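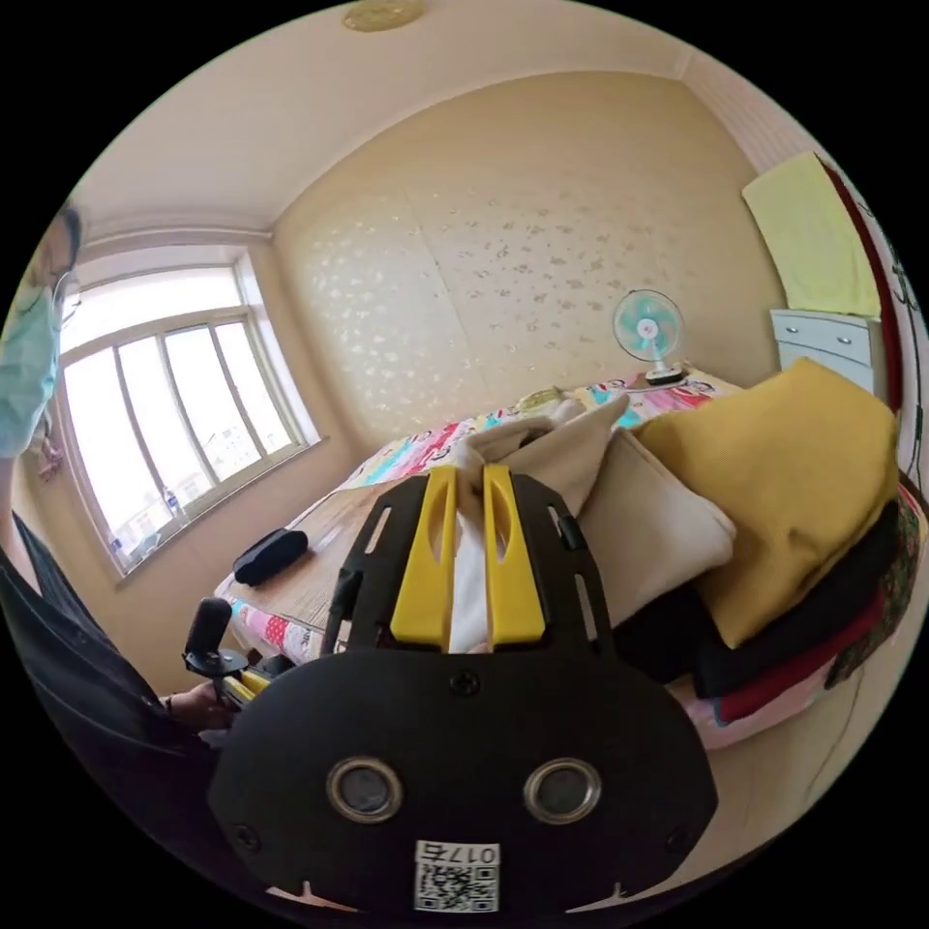 Wednesday, start 9:10. Folding trial, second pass, Kelunlow flat, bedroom. Plan was to redo the whole mixed pile with the short fold (thirds, then half) and see if it sits better in the drawers than the long fold from last time. Bed again, not the table, table is full of the Khondokar boxes and I was not going to move them. Board goes on top of the bedspread so there's something flat under the garment, otherwise everything sinks and the edges wander. Stack to the right of it, mustard on top, black under that, then the red and the pink. Daylight from the big window is fine for dark fabrics in the morning, no need for the ceiling light.

Order for today: darks first, then colors, then the odd bits (scarves, cloths, the beige thing). Wanted the odd bits last because they wreck the rhythm. Ended up mixing them in anyway.

Notes as I go.

Black stuff. Short fold good. Holds on the board, holds when lifted. Lint from the towels shows terribly, roll first and fold second. Add lint roller to the kit list, it's been "borrowed" again.

Mustard. Thick knit, springs open at the last half-fold. Did it three times. Leaving it in thirds only, no final half. Too tall for the top drawer like that but OK second drawer down. Or just put it on top of the pile so its own weight isn't on anything else. Try that next.

Red. Easy. Nothing to say.

Pink. Slippery lining, slides off the red if the pile gets moved at any speed. Turned it so the folded edge faces the wall side and it behaved a bit better. Maybe swap red and pink?? Slippery one at the very bottom, on the bedspread, more grip there. Did that on second stack, yes, better. Keep.

Beige. Long, soft, no real shape. Fold in half lengthwise and then you're guessing. Tried rolling, roll is neat but doesn't stack with flat things. Vojtěch Hudec wants everything flat so the drawers can be closed without pushing. Fine. Draped it for now, come back to it.

White cloth. Thin, creases if you look at it. Pick up by the middle and let it hang, then lay down, then corners. Going in corner by corner from flat was worse, one corner always drags back under. This is the one thing from last time that I'd change in the instruction sheet, right now it says corners first. Fix sheet.

10:40 break. Window open for a bit. Closed again, tops of the piles lifting.

On the bed as a work surface, writing this down properly so we stop arguing about it:
Height is too low, back starts complaining before the first pile is done. Kneeling on the floor side is OK with a cushion.
Bedspread pattern is busy (red, pink, blue, white all over), anything patterned laid directly on it dissapears. Everything has to be on the board.
Mattress tips the board when you lean on the edge. Don't lean on the edge.
Good side: space. Can put the finished stack right next to the board and not walk.

I'd still take the table if Khondokar ever pick up their boxes. Two weeks now.

Drawers. White chest, silver handles. Measured inside depth of the top one, 31 cm usable across and the runner eats a bit at the back. Short fold comes out at 30 or so for the knits if I'm careful, so it goes, just. Long fold never fit, that explains the jammed drawer. The Firnov dividers are too tall for this chest, don't bother bringing them back here. Shoebox lids do the same job.

Towels. Not folding towels today. Yellow one stays hanging on the wall over the chest. Hudec asked if towels are in scope, I said next time, he wrote it down so now they are in scope.

Tissue paper test: sheet between layers to stop the knit catching. Works, but fiddly and uses a lot. Plernodex pack is 300 sheets, label on the shelf says 253 left, I took 2 off for this. Update label. Not worth it for daily clothes IMO, only for storage over the summer. Maybe for the pink.

Second stack, same garments, refolded from scratch with the changes:
pink at bottom
red
black
mustard in thirds on top
Stood up fine. Carried it bed to chest without holding the top. Slight lean to the left, that's the mustard collar. Turn collar in before first fold and it goes away, mostly.

Left in the drawer with the front closed over lunch. 13:20 opened again. Red has a soft crease across the middle, others fine. Black fine. Pink had crept forward a finger's width, wasn't touching the front. Happy with that.

Tried the beige again. Half, half, then lay it over a folded piece of card and pull the card out. Okay result! Card needs to be smooth, cereal box was too rough on one side and snagged. Get proper card.

To do:
- instruction sheet, white cloth: lift by middle first, corners after
- swap order in stack diagram, slippery at the bottom
- smooth card, A4, a few
- lint roller (ask who has it)
- kneeling cushion, or bed risers, or just the table please
- Plernodex label
- towels next time, decide thirds or rolls before we start and not during

Haven't done socks. Not sure socks need a trial. Hudec thinks they do, he can do the socks.

Finished 14:05. Board leaned behind the chest, stacks put away, bottom drawer sticks on the left so lift as you push.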